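From: Adjoa Nartey
To: shopfloor-talk list
Subject: Re: [shopfloor-talk] What happened to the tray people when the arms came?

Dear Randa, dear everyone,

I have been meaning to answer this since it landed, and then September got away from me, as it does. I'm quoting Randa's message in full because a few of you joined after she sent it.

Randa Hattar wrote:
> Hello all. I'm the shift lead for kitting at a mid-sized
> plant in Flurthorpe. We put parts on trays, the trays go
> to assembly, and that's our whole world. Management has
> told us that two-armed robots are coming to "support" the
> kitting benches, and my people are scared, and to be fair
> so am I. I have eleven on my shift and more than half of
> them have done nothing else here.
>
> I don't want the brochure. I'd like to hear from somebody
> who has been through it or is going through it now. Did
> anyone lose their job? Who ends up looking after the
> thing? Is the work that's left any good? And what do you
> wish you had asked for before it arrived?
>
> Thank you, and sorry for the long first post.
>
> Randa

First of all, Randa, please don't apologize for length on this list, and certainly not to me.

For those who don't know us, I work at Staleo, at the Skuvutport site. We pack and kit small assemblies for other companies, 600 different kits at last count, some of them ordered once a year and some of them every single morning. I started here in 1994 on the packing line, when the only thing with a motor in it was the tape machine (and the tape machine was terrible). These days I'm the training coordinator for kitting. So I have sat at the bench and I have also sat in the meetings, and I'll try to tell you about both.

Did anyone lose their job? No one was let go over this. I want to be careful, though, because that sentence gets used a lot by people who want the conversation to be over. Two people retired and were not replaced, and our agency numbers at the busy end of the year were cut, so there are folks who used to get a season's work from us and now don't. They never appear in the slides. I drove to work in my old Saab with one of them for years and I feel it.

Who looks after it? This was our big fight, and I'm glad we had it. The first plan was that the engineers would set up every pick and the kitters would be "reassigned as needed," and you can imagine how that phrase went down in the break room. What we have now is a teaching bench. The arms practice at a plain table with a plain tray, and one of us from kitting is on the rota with the engineer whenever a new kind of part is being worked on. They start with stand-ins before they touch customer parts. For weeks it has been a puzzle cube, over and over, onto the tray and off the tray. The engineers like the cube because it has flat faces and sharp edges and you can tell right away which way up it is. The kitters like it because it doesn't cost anybody anything when it's dropped!

I'll tell you what surprised me most, sitting at that bench. I thought I knew what putting a thing on a tray was. I have done it a ridiculous number of times. But when you have to explain it to an engineer, you find yourself talking about how you let go. You don't drop it and you don't place it, you sort of leave it there, and your hand is already on its way to the next bin. One of our younger kitters spent a whole afternoon on nothing but how the fingers should open, and by the end the engineer had three pages of notes and was calling her for advice. She got a grade out of that, after some pushing. Please push. If your people's know-how is going into the machine, it should show up in their job titles and in their pay, and it's much easier to get that written down before the work starts than after.

Is the work that's left any good? Mixed, I would say. The dull repeat kits are the ones that will go to the arms first, and I thought everybody would cheer. But some people loved the dull ones. You could talk while you did them. You could think about your daughter's wedding. What's left for the hands is the odd-shaped, tangled, fiddly stuff, and a full shift of only that is tiring in a way we hadn't planned for. We now rotate every two hours, and we kept a share of the easy kits back for people on purpose. There was an argument about it upstairs - there usually is - but sick days had started creeping up and that settled the matter.

The other change is the quiet. Watching is a different kind of tired from doing. If your plan has anybody minding a robot for a whole shift, ask for it to be cut to half, and ask for a decent chair.

As for speed, I would not lose sleep yet. We set ourselves a test of 100 trays in a row without a person stepping in, and we have not passed it. The sales talk was of 1000 a shift. I have a good bench of people who'd like a word with whoever came up with that. It will get better, I have no doubt, and I'd be doing you no favors to pretend otherwise, but you probably have more time than your management thinks, and you should use it.

What do I wish I had asked for? That the kitters see it before it was finished. We were shown a film with music. When our people finally stood next to the real arms and saw how slow and careful it all was, the mood changed more in ten minutes than it had in months of briefings. They had opinions straight away, too, most of them about the height of the table.

I'd also have asked for a name on paper to go to with complaints, and for the right to stop the thing without having to explain yourself afterward. We have both now. Write to me off list if you want our wording and I'll send it, it's only a page.

I'm putting some pictures from the teaching bench at the bottom so your shift can see the sort of thing I mean. Show them around if it helps. And do tell us how it goes, Randa, we're all rooting for you over here.

Warmly,
Adjoa

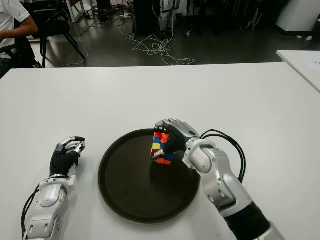
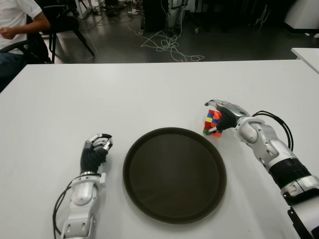
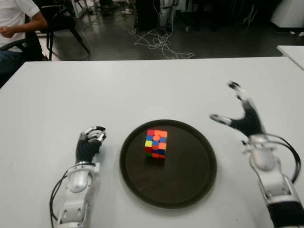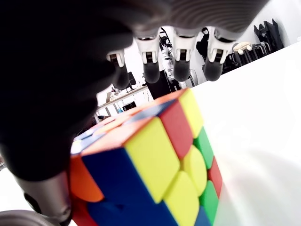
Cube practice at the teaching bench, Skuvutport. The last one is the close view, from under the fingers.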